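Pleltley Parts Box Set: README

Version 2. Released under the Rulau stores project, 28th December.

Contents

The set covers small retail cartons for servo motors and the sorting and shelving of those cartons at the Pruna parts store. It was put together to test the store's labelling rules and the way cartons are recorded when they come in. There are 226 records. Each record stands for one carton and holds the fields listed further down.

Scope

Only unopened cartons are recorded. Loose motors, cables, screws and bagged horns are kept in a separate list (Tai) and should not be merged with this one. The two lists use the same shelf codes but different record numbers, and a merge made in July had to be undone by hand.

Cartons on the worktop

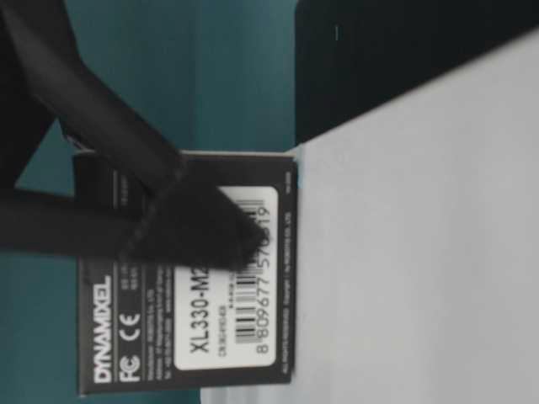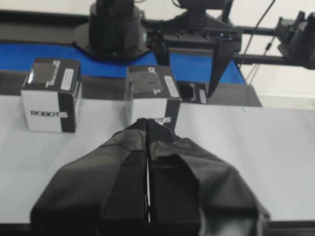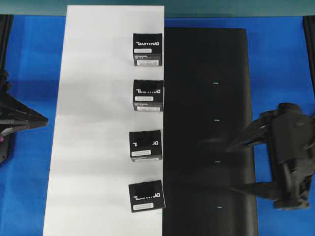

Author: Rulau stores project

Carton types

Two types matter for most users of the set.

Type A is the small black carton with white printing. The maker's wordmark is DYNAMIXEL. A white label with rounded corners carries the model number and a barcode; the first picture has one with a model number starting XL330-M2. The third picture has four small black boxes in a column on the white panel.

Type B is the cube-shaped cardboard box with a black top and a white front, with a black band down the right side of the front. The left-hand one in the second picture reads ROBOTIS on the front and has a small white label on top.

Fields

record — whole number, unique, never reused
type — A, B or X (X is for anything else)
model — as printed on the label, capitals kept
barcode — digits only, spaces removed
shelf — one letter and up to two digits
note — free text, may be empty

If part of a model number can't be read, the missing characters are entered as question marks. They are not filled in from the catalogue, even where only one model would fit. A barcode is either entered whole or left blank.

Sorting rules

Cartons are sorted by type, then by model. Type A goes in a single column with the labels facing the same way and a gap between one carton and the next. Type B is kept in rows, not stacked. A carton with a crushed corner stays in its row and gets a note.

Known problems

In 11 records the shelf field is empty. These cartons were moved before the shelf codes were settled.

About 30 notes use the older word "sleeve" for the carton itself. Read it as "carton" throughout.

Type X was added late, so some odd cartons may still be entered as B.

Changes since version 1

Barcode spaces removed. Shelf codes shortened. The colour field was dropped — it repeated what the type already gave.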